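4. Worktop Surfaces and the Visibility of Small Objects

Much of the work on classroom furniture deals with height, reach, and seating. Less has been written about the surface itself, even though it is the part of the table that children look at for most of a session. This section considers how the color and finish of a tabletop affect the ease with which small play materials are found, sorted, and put away.

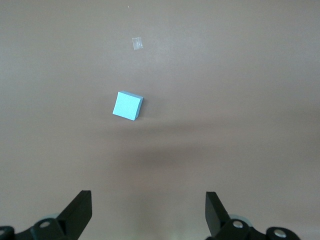
Figure 1. Small light blue cube on a matte grayish-taupe tabletop. A piece of clear tape or plastic lies farther back on the surface.

4.1 Background and Terms

The term "worktop" is used in this paper for any raised, level surface at which seated or standing children handle loose materials. It covers group tables, side benches, and the wide shelves that some rooms use for display. It does not cover trays or play mats placed on the floor, which raise separate questions of cleaning and storage.

"Small object" refers to any item that a child of four or five can hold in one closed hand. Cubes, counters, beads, and short rods all fall within this group. "Residue" refers to material that remains on a worktop after an activity and that does not belong to any set. Tape, paper scraps, crumbs, and dried glue are the most common forms. The line between the two is usually plain to adults. It is less plain to a child who has been told to clear everything from the table, and the review of tidying routines in Section 5 returns to this point.

The study drew on two settings. The first, at Brunddale, is a purpose-built early learning center with tables bought as a single order. The second, at Hallell, occupies rooms that were previously used as offices, and its tables were gathered over several years from different sources. The two sites follow the same daily schedule and use comparable sets of blocks and counters. They differ in their worktops, in their window placement, and in the time set aside for clearing up before lunch.

4.2 Color of the Surface

Tables for young children have often been supplied in strong primary colors. The practice has some appeal. A red or yellow table is cheerful and can be used to name a group or a zone within the room. It does, however, compete with the materials placed on it. A yellow counter on a yellow table may be passed over several times during clearing, and staff at both sites reported that sets were most often incomplete where the table matched one of the colors in the set.

Neutral surfaces avoid this problem in part. The grayish-taupe worktop in Figure 1 is muted, with only a faint pinkish-brown cast, and the pale sky blue of the cube stands apart from it. The contrast comes mainly from hue. Staff at Brunddale found that blue, green, and red pieces could be picked out on tabletops of this general kind from a standing position at the end of the table, while natural, undyed pieces took longer to find.

White surfaces were used in one room at Hallell. They gave strong contrast with almost all painted materials, but they also showed pencil marks and paint stains, and the staff in that room wiped them more often than they considered useful. Pale paper scraps were hard to see on them. Dark surfaces, tried briefly in May, had the opposite fault: dust and crumbs were very clear, and deep blue and purple pieces were lost.

The general finding is that no single surface color suits every set. Where a center is able to choose, a mid-tone neutral is the safest choice for mixed use. Where tables are already in place — as they were at Hallell — the better course may be to match the sets to the tables, keeping pale sets in rooms with darker tops.

4.3 Finish and Light

Finish matters as much as color. A glossy top reflects windows and ceiling lights, and the bright patches that result can hide small or shiny items completely from one side of the table. Children who are seated low, with their eyes close to the level of the surface, are more affected than adults who look down from above.

A matte top scatters light and gives a more even field. Even so, it is rarely uniform. In Figure 1 the upper part of the surface is slightly lighter and cooler, and the tone becomes darker and warmer toward the lower part. A broad, soft-edged shadow also crosses to the right. Variation of this type is ordinary in occupied rooms, where people, shelving, and equipment all stand between the light and the table. It should be taken into account when samples are compared. A sample card viewed under a single lamp gives little guidance on how a full tabletop will look at ten in the morning beside a window.

Shadow has some value. The narrow side face of the cube takes on a deeper blue than its large face, and this difference in tone gives the block its sense of thickness. Where light is completely flat, as it was beneath the ceiling panels in two of the Brunddale rooms, low pieces such as counters and tiles are harder to tell from printed shapes on a worksheet. Teachers in those rooms turned off one row of panels during sorting activities and kept the window blinds open. The arrangement was adopted informally, and the study did not test it.

The finish of the play materials should be considered along with that of the table. Materials with a flat, non-reflective finish, like the block in the figure, keep their color from most viewing angles. Varnished pieces do not. Several older sets at Hallell had been varnished more than once, and under direct window light their colors were difficult to name with confidence.

4.4 Residue on the Worktop

Clear and translucent residue deserves separate treatment, as it was the form most often missed by adults and children alike. Pieces of tape are used to fix paper to the table, to mark a place, or to hold a label, and part of the tape may stay behind when the paper is lifted. On a plain matte surface such a piece is noticeable chiefly by its faint whitish sheen and the light caught along its crinkled edges. The color of the table shows through the rest. A person standing on the other side may see nothing.

The matter is a small one in any given instance, but it builds up. Tape left in place collects dirt along its edges and is harder to remove after each wiping. Cloths pass over it without lifting it. At Hallell, where labels were changed at the start of each unit, several tables carried old pieces that had turned gray and could be removed only with a scraper.

Very small debris behaves differently. A pale speck, possibly a crumb, may be barely distinguishable on a taupe ground and yet be easily felt under the hand. Staff reported that children often found such specks by touch. For this reason the clearing routine at Brunddale asks children to run a flat hand across the table before the cloth is brought out. The step was introduced for hygiene and was later kept for its value in finding beads.

4.5 Records and Results

Clearing records were kept at both sites over one term. Each record gave the room, the table, the activity, and any item found after the table had been declared clear. A total of 900 records were accepted for study. Of these, 271 noted at least one item left on the worktop, and 204 of that group concerned residue only, with no missing play pieces.

The larger share of residue is of practical interest. Clearing routines in both centers were designed to protect the sets, and in this they largely succeeded. Children were taught to return cubes to a tray and counters to a tub, and to check that the container was full. They were not taught to look for anything else. After the routine was revised at Brunddale to include the hand check described above, teachers considered that less residue remained, though the records were not designed to measure the change.

Some caution is needed. Records were made by the same staff who supervised the clearing, and items that were never noticed could not be written down. Clear tape is likely to be underreported for exactly the reasons given in Section 4.4. The two sites also differed in more than their furniture, and the results should not be read as a direct comparison of table types.

4.6 Guidance for Purchase and Use

Centers that are replacing worktops should ask for full-size samples and view them in the room of intended use, at both adult and child eye level, with a selection of the center's own materials placed on them. The selection should include at least one pale piece and one clear item, such as a short length of tape. Plain tops without printed patterns are preferred for sorting and counting work. Decorative grain, even when printed lightly, was found to draw the eye away from small pieces.

Where new furniture is not planned, much can be done through routine. Tape should be lifted on the day it is put down, with the light coming from the far side of the table so that its edges show. Paper tape in a visible color may be used in place of clear tape for marking positions. Sets should be stored near the tables on which they are easiest to see — a simple measure, and one that requires no expense.

The next section describes the tidying routines in full, including the order of tasks and the wording used by staff when giving instructions.

Related items
Storage Heights in Shared Classrooms: The Pichon Survey
Labels, Trays, and Tubs: Keeping Sets Complete
Window Light and Table Placement at Hallell
The Mamow Block Inventory: Revised Form and Notes
Cleaning Schedules for Early Learning Rooms (updated 8/10/23)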